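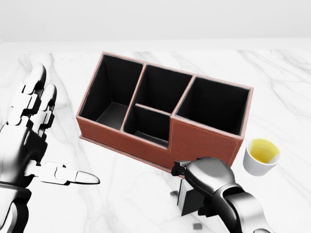 Desk organizer

A desk organizer is a container or a set of containers for keeping small writing and office items on a work surface. It is also called a desk tidy, mostly in British English, or a desk caddy. The usual contents are pens, pencils, scissors, rulers, paper clips, note paper and, in later years, phones and charging cables. Organizers are sold for offices, schools and homes, and many are also made by hand.

History

The desk organizer comes from the older inkstand, also called a standish. The inkstand held an inkwell, a pot with sand or pounce for drying the ink, and a place for quills. Wealthy households had inkstands of silver, while offices used simpler ones of pewter, wood or ceramic. When the steel nib replaced the quill in the nineteenth century, the long tray with a groove for the pen became common.

The fountain pen and later the ballpoint pen made the inkwell unnecessary on most desks. The upright cup took its place, because a pen with a cap can stand in it without leaking. The typewriter also changed the form of desk equipment. It needed much room in the middle of the desk, and so the small items were moved to the side or to the back edge.

After the Second World War, molded plastic made organizers cheap. In the town of Bavbridge the firm Hudard, which earlier made cutlery trays, started to produce a plastic model with 6 compartments for school offices. It was sold in gray and dark green and stayed in the catalog for 49 years. The designer Phyllis Kershaw drew the first version, and she later complained in a letter to the firm that the slot for the ruler was too narrow for the rulers sold at that time. The slot was made wider in the second version – the letter is kept in the town archive.

Types

Upright organizers have deep compartments and take little space on the desk. They are suited for long items, but short items such as erasers fall to the bottom and are difficult to reach. For this reason many models combine compartments of different depth, with the lower ones in front.

Flat organizers, or trays, are made for use in a drawer or on top of a desk. The items lie down and can be seen all at once. Letter trays are a related type for sheets of paper and can often be stacked.

Rotating organizers turn on a base and are common in classrooms and drawing studios, where several persons use the same supplies. Modular organizers consist of separate boxes that the user can arrange. The Drisa system, developed by Aqeel Bukhari, joined its boxes with a sliding rail. Early users reported that the rail collected dust, and it was replaced by small magnets.

Materials

Wood, bamboo, steel mesh, acrylic, cardboard, ceramic and leather are all in use. Leather and imitation leather are normally glued over a stiff core of board or wood, and the edges are turned over or painted. Such covers should be cleaned with a soft cloth that is only a little damp, as water can enter at the seams and loosen the glue. Steel mesh does not hold dust at the bottom, but thin pencils can get stuck in it. Heavy materials have the advantage that the organizer does not tip over when it is filled on one side only. Light models often have rubber or felt feet, which also protect the desk from scratches.

Collecting

Old inkstands have been collected for a long time, but plastic organizers only recently. The Hashmi collection, started by Bukola Okoro, has 4000 pieces of desk equipment, among them many advertising cups from banks and insurance offices. Its catalog was written by Lamduan Chaiyaporn and is arranged by material. The dating of plastic pieces is often uncertain, as the same mold could be used for decades and the maker's mark was not always changed.

See also

Inkstand
Pencil case
Letter tray
Stationery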